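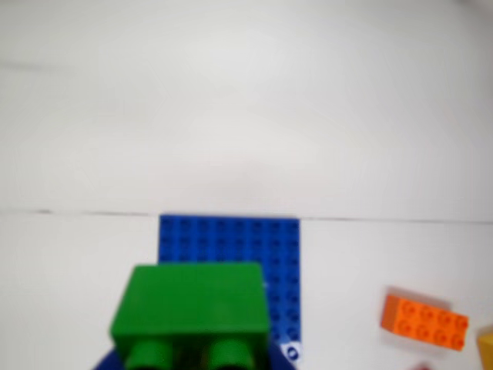
Emwood patrol bag, the Kos version. For neighbourhood officers, PCSOs and specials who carry the job round with them all shift and are sick of digging for a pen. Inside floor is a grid panel, dividers push on and pull off where you want them. Same idea as a toy baseplate, the flat blue square sort with rows of round studs, so if you've ever sat on the floor with the kids you already know how to set it up. Move a divider, press down, done.

In stock now. Black or navy. Navy is going faster.

What you get
Main bag with grid floor
Dividers, long and short, 2 of each
Shoulder strap, padded, with quick release
Clear pocket for ID or a shift rota
Rain cover, rolls up into the end pocket

Sizes and so on
Length 420 mm
Weight empty: see label, differs a bit between colours
Outer: coated polyester, wipes clean
Zips: chunky, glove friendly, pullers can be swapped
Fits in a standard station locker on it's side

Why we changed it
Old one had fixed pockets. Fine for some, useless for anyone with a bigger torch or a flask. Alun Hughes did his years on response in a rural patch and kept sending us drawings, mostly on the back of delivery notes. Grid floor was his. Gwilym Rosser argued for the strap release, you don't want to be held by your own bag if somebody grabs it. We fitted a release that lets go under a hard pull and clips back with one hand.

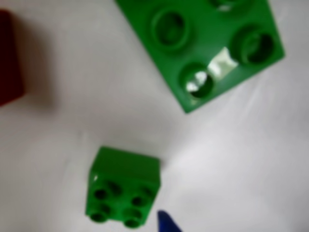

Green building brick, round studs on top.

Setting it up
Empty the bag completely. Start with the heavy things at the strap end, statement forms and the like flat along the back. Long dividers first, then short. Press until you feel it grip. If a divider lifts, grit in the grid, brush it out with an old toothbrush. Don't use hot water on the panel, it can warp and we cant replace it for that.

First aid kit is not included. Nor cuffs, sprays or anything of that nature, we don't sell them so please stop ringing to ask. The bag has no body armour in it and should not be used as a shield.

Badges and lettering
Plain as standard. We can sew on a name tape or a collar number. For anything saying POLICE or carrying a force crest we need an order from the force itself, on headed paper or from a work email. No exceptions, even if you are who you say you are. Slavica Kneževič deals with these, ask for her by name.

Bulk orders
Price drops at 50 bags. Stations can mix colours. Invoice with purchase order, or card over the phone. Leaving presents and long service gifts, we'll box it and put a card in, just tell us what to write.

Part number EMW-123. Spare dividers and straps listed under Gurkaretti fittings, same page as the glove clips. Old Astell dividers do NOT fit, grid spacing is different.

Returns
Unused, tags on, send it back. Lettered bags can't come back unless we spelt it wrong. Broken zip or split seam, email a photo to Naima Erraji in repairs and she will send a lable for the post.

Page updated Apr 10, 2023. Next batch of navy due October.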